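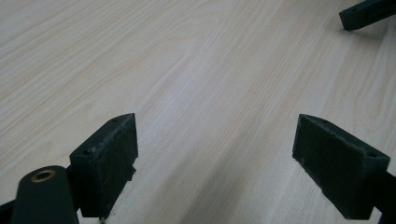 Figure 2. Pale wooden tabletop with fine, slightly wavy grain running diagonally across the view. Grain lines are darker tan on a very light beige ground.

3.2 Surface appearance and grain contrast

The tables surveyed at the three sites (Imside, Wultora and Gilbert) share a general type: a flat, light-colored wooden top used for sorting, writing, eating and light assembly work. In the rest of this paper the term "ground" refers to the lighter wood between grain lines, and "figure" to the darker lines themselves. The distinction matters for the cleaning inspections reported in Section 4, where inspectors were asked to find small marks on the tops and to say whether each mark was part of the wood or lay on it.

The grain in Figure 2 illustrates the main difficulty. The lines are thin and are not evenly spaced. In places they bunch together, and in others they spread apart and leave wider areas of ground between them. A description of the top by a single average color therefore loses most of what an inspector has to work with. Two patches of equal size taken from the same table can differ in mean tone only because one contains a bunched group of lines and the other does not. For this reason tone was recorded separately for figure and ground, and line spacing was recorded as a third value.

The ground color is close to cream, with faint pinkish and grayish tones. These secondary tones are weak, and inspectors did not agree on their names. In the first version of the record sheet the choices were "cream," "beige," "pink beige" and "gray beige," and the same table was often entered under different names by different people on the same morning. The revised sheet replaced the names with a set of printed comparison cards laid flat on the surface next to the patch being read. Agreement improved for the ground but not for the figure. The lines are narrow compared with the cards, and the eye tends to blend them with the wood on either side.

A total of 2,401 patch readings were made on 45 tables. Readings were excluded if a card had been placed across a joint or within a hand's width of the table edge, where handling had darkened the wood. The remaining readings were grouped by table before analysis. Patches from one top cannot be treated as independent, as the grain often continues from one patch into the next.

3.3 Lighting

Uneven light produces differences in apparent color that are as large as those between tables. Even under soft light, the tone of a top varies across its area. In Figure 2 the surface is slightly brighter across the center and upper right, and a faint bluish-gray cast appears near the lower middle, where the wood falls into mild shadow. An inspector reading a patch in the shadowed part would be likely to choose a cooler card than one reading a patch nearer the center, although nothing in the grain itself suggests a change in the wood.

Two steps were taken to limit this effect. First, all readings at a given table were made from the same side, with the inspector standing. Second, each patch was read once in its normal light and again under a small diffusing tent. The tent readings were used for all comparisons between sites. The normal-light readings were kept for Section 4, as the tables are cleaned and checked under room light in ordinary use.

The rooms at Wultora face a courtyard and receive no direct sun. At Gilbert, two tables stand beneath a skylight and could be read only before 10 in the morning. Readings taken there on the one Thursday when the blind was stuck open were discarded.

3.4 Effect of grain direction on detection

Grain direction was recorded as the angle between the dominant lines and the near edge of the table from which the inspector worked. Where the lines wandered, a straight chord was drawn between the ends of the longest continuous line in the patch. This is a coarse measure. It takes no account of waviness, and on strongly curved grain the chord can differ noticeably from the local direction at any one point.

Test marks were made with a soft pencil on clear film, and the film was laid on the table. Each mark was a short straight stroke placed either along the grain or across it. In total, 107 marks were presented. Marks placed across the grain were found sooner and were seldom missed. Marks placed along it were easily taken for part of the figure, particularly where the lines bunched. Several inspectors reported that they had seen such a mark and dismissed it.

The same effect was noted for crumbs and loose fibers, though these were not part of the controlled test. Round crumbs were found readily on any part of the top. Thin fibers lying with the grain were found mainly by touch.

It follows that the usual practice of wiping and checking along the grain is not well suited to inspection, whatever its merits for cleaning. Poojary's earlier site notes, kept during the trial of the Padex record sheet, recommend that the checker move to an adjacent side of the table and look across the lines at a low angle. That recommendation was adopted at Imside in March. The other two sites kept their existing routine and serve as the comparison in Section 4.

3.5 Limitations

All of the tops were pale. On darker woods the contrast between figure and ground may be higher or lower, and the printed cards do not extend to that range. The finish of each top was taken from site records, which were incomplete for the older tables at Gilbert. Finish was therefore not included as a factor. Finally, the readings describe appearance only. No samples were cut, and no attempt was made to identify the species of wood from its grain.

Acknowledgment. The comparison cards were prepared by Sharada Poojary, who also checked the patch readings against the original sheets.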